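Ukelbridge council picks former Jarnutik lawyer to run environment office

20/07/2018

The Ukelbridge council has named Nawal Ait Ali, a former lawyer for the fuel company Jarnutik, to head its environment office, a choice that drew quick criticism from residents who want the city to sue the company over its old storage site at Clultow.

The council approved the appointment 16 to 9 after a hearing that ran past midnight. Ait Ali takes over in August from Said Metwally, who is retiring.

Mayor Sherif Filali, who put her name forward, said her years in the industry would help the office deal with companies that have held up inspections.

"She knows how these permits are written and where the weak spots are," Filali said. "I want that knowledge working for the city."

Councilman Ashraf Lamrani voted no. He said the office is still looking into whether Jarnutik kept back test results from Clultow, and that its new director should not come from the company's legal department. 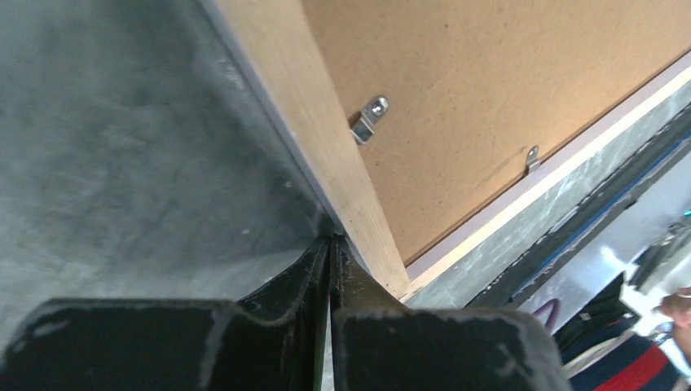

Ait Ali left Jarnutik four years ago and has since worked in private practice. She told the council she never handled the Clultow site and would step aside from any decision on it. Her deputy would sign off on that work instead.

Lamrani said the promise did not go far enough. He has asked the city attorney for a written opinion on whether she can supervise the staff who are doing the review.

The review began last year after residents of the Kabbaj neighborhood, which borders the site, turned in a petition with 2,000 signatures. The office has since asked the company for 37 sets of records. Jarnutik has turned over part of them and is fighting the rest in county court, where it argues that the request covers trade secrets.

Mahmoud Tazi, a spokesman for the company, said Jarnutik had no part in the appointment and had not been in touch with the mayor about it.

More than 200 people attended the hearing, and most of those who spoke were against the choice. The county court is due to hear arguments on the records in August.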